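Gripper Comparison, Progress Report No. 2
To: Jutlow Fund, Small Equipment Awards
From: Satish Poduval, Suvarna Bench Automation
Date: 2/19/26

You asked for a shorter report this time. I have removed the literature review, which I suspect only I enjoyed.

Since the last report we have finished the first full round of trials on two parallel grippers, the Serkent and the Mirklow, each fitted to the same arm and run by the same controller. The award covers 2000 grasp attempts in all. We have logged 1018 of them, so we are a little past halfway on the count and, by my own estimate, a third of the way through the arguing.

Setup

Both arms share one white table, with the wrist cameras looking out along the fingers. Most of September went into getting the camera mounts to stay where we put them. The original brackets crept a hair out of line every time the wrist rotated, and the software, to its credit, reported this as a problem with the table. We measured the table. The new brackets have two screws each and have so far held.
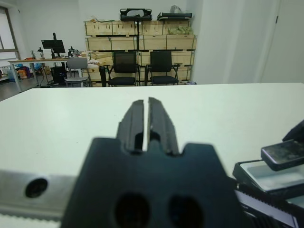 Wrist camera view along the nearly closed fingers, with part of the second arm at right.

We take a reference view like this at the start of each session and compare the fingertip position with the stored one. If it has moved, we recalibrate before doing anything else. The check takes less time than making coffee and has saved us two entire afternoons of collecting very precise nonsense.

Results so far

The Serkent closes faster and is more forgiving of bad aim. It is also louder, and its default grip force seems to have been chosen by someone with a grudge against packaging. We turned it down on the second day and have left it down.

The Mirklow is slower and better behaved. It reports finger position reliably, which the Serkent does only when asked twice. On blocks and small boxes we could not separate the two. On soft pouches the Mirklow did better, and on anything with a rounded edge the Serkent pulled ahead again. I had hoped for a clear winner by this report and had even drafted the paragraph.

Flat objects remain the hard part for both. A thin item lying flush on a table offers very little to hold, and the fingers tend to arrive above it with great confidence and then stop. Our current approach is to come down over the middle, drag the item toward the table edge, and grip it there. This works often enough to be encouraging and fails often enough that I would not show it to visitors.
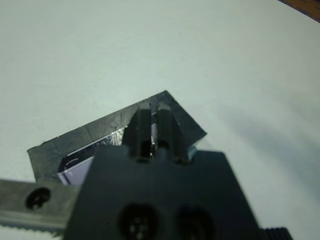

Is a suction cup being considered for the flat items?
It is on the list for the next period, but only as a reference point, because the award is for comparing parallel grippers and we would like to finish that comparison first.

Glare is the other nuisance. Shiny surfaces confuse the depth estimate at close range, and the arm then descends either too far or with great delicacy into thin air. We have tried dimming the overhead lights, which helped the camera and annoyed everyone else in the room. A diffuser has been ordered.

Budget

Spending is on plan apart from replacement fingertip pads, where we are $700 over. The pads wear along the inner edge much sooner than the supplier suggested. I propose to cover this from the travel line, as no one has traveled anywhere.

Delays

We lost 13 working days to a controller update that changed the units for finger width without mentioning it. All runs from that stretch have been discarded and are not part of the total given above. The old version is now installed on both arms, and automatic updates are off.

Next period

Finish the remaining attempts, with flat and shiny items moved to the front of the schedule so we meet the bad news early. Swap the two grippers between arms and repeat a subset, to rule out the possibility that we have been comparing arms all along. Send you the raw logs along with a note on how to read them, which I still have to write.

Satish Poduval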